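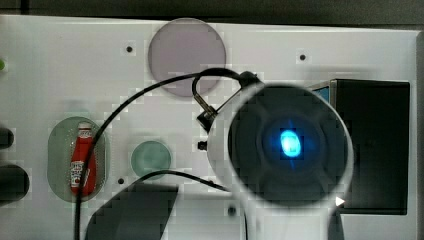

Ketchup on the green tray, with the lilac plate up at the top.

So this is the pretend kitchen, or the start of one! I've been promising the little ones a proper play kitchen for ages and I finally got going on it in March, which meant dragging every bit of toy food we own out of the cupboard and seeing what was worth keeping. Quite a lot, as it happens. I threw out a cracked teapot and a pizza with one slice, and everything else got a reprieve.

The big decision was colours. I wanted the crockery to go together without being a matching set (matching sets make me twitchy, I don't know why), so I've gone for soft, slightly washed-out shades and let the food do the shouting. The pinky-lilac plate is my favourite. It's a good big size, so you can get a whole pretend dinner on it and still have room for pudding. Then there's a teal green mug, and a little dark blue bowl for fruit - I would happily eat my own porridge out of that bowl.
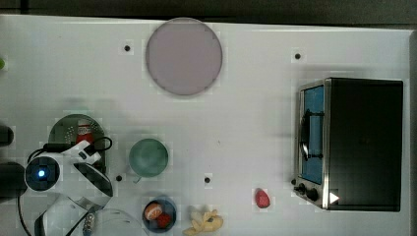 Photo: Nyokabi Mosoti

The toaster oven was the thing I dithered over. I'd been looking at the wooden play ones, and there was a lovely one in the Jellside shop with a clicky dial, but it was 59 pounds and I just couldn't. The black one has a glass door and two knobs on the front, and knobs are really all anybody under five wants from a cooker. It takes up a fair bit of the right-hand side, mind you, so most of the laying out has to happen on the left.

Fruit is going in the bowl for now, apart from the strawberry, which I keep moving about. I tried it on the plate (too lonely), then in the mug (silly), and I'll probably give up and let the children decide. They'll have it under the sofa in 10 minutes anyway.

And then the ketchup. I do love the ketchup. It's soft and felty, bright tomato red, with a stitched Heinz label that even has 1869 on it in red, and the edge of the label has gone all fuzzy in the way that well-loved things do.

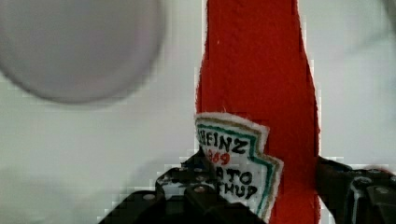 My friend Imani Urio reckons fabric food is the only sort worth having because it doesn't hurt when you tread on it, and having trodden on a plastic carrot at 7 in the morning I'm inclined to agree with her. The only trouble is washing it. I do ours by hand in cool water with a tiny squirt of washing-up liquid, then squash it in a towel and leave it on the airer overnight. Don't wring it, or you'll have a bottle with a waist.

Still to find: a small saucepan, some sort of bread, and a tea towel that isn't one of my good ones. If you've got a pattern for felt toast, please leave it in the comments!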